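Software notes: the Deltitz planner, second look

The new release of the Deltitz motion planner landed in our build last month, and several readers have asked whether it's worth moving over from Wogan. My answer is still "maybe, for some of you", and I'd like to set out why before the July budget round turns it into a yes.

The headline claim is that grasp planning and arm planning now happen in a single pass. With Wogan you pick a hand pose first and then find out whether the arm can get there. Anyone who has watched a planner spend its whole time budget chasing a pose behind the elbow will see the appeal.

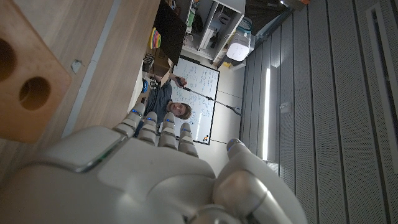

We ran 723 planning requests through both, using the same saved start states and the same collision model. Deltitz had fewer outright failures, and I'll give it that. It also returned 7 plans that our own checker threw out for passing too close to the table, and the log called every one of them a success. I would take an honest failure over that any day. The vendor's notes put it down to "conservative mesh simplification", a strange word for a setting that makes the table thinner.

Two-arm work is where I expected the most and got the least. Deltitz treats the arms as one long chain, so a small change to the goal on one side can send the other side off on a completely different path. You can lock one arm, but then you're planning them in turn, and Wogan already did that.

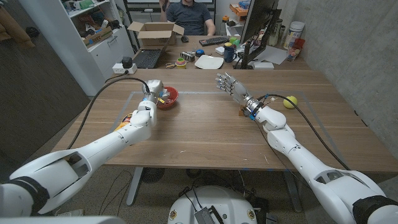 Timing is harder to judge. The median was better by 50 milliseconds, but the slow cases were slower, and a few ran over 2 seconds. If your perception stack is Uvham, you also need the Illham bridge to get object poses across, and it drops the time stamps on the way. We patched our copy. The patch is on the shared drive with the replay logs and the config we used.

For now we're staying on Wogan for anything that runs daily and keeping Deltitz on a branch. If you've had better results with two arms, send me your logs, please, and leave out the demo video.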